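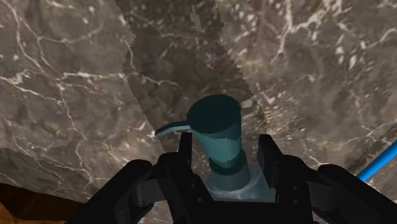 Teal pump dispenser on marble (render)

Sum-yee Hsiao wrote:
> Did anyone catch the April open mic at Drillosska?
> Worth the drive?

Yes! Go! I was there for both sets and my face still hurts. Ana closed with her bit on assembling a crib with her mother-in-law, all new since winter, and the room lost it (I missed 2 punchlines from the noise). Adeyemi hosted and kept things moving. Sign-up is at 7, so come early if you want a spot. I'm trying five minutes next time, wish me luck!

Kenji Thibodeaux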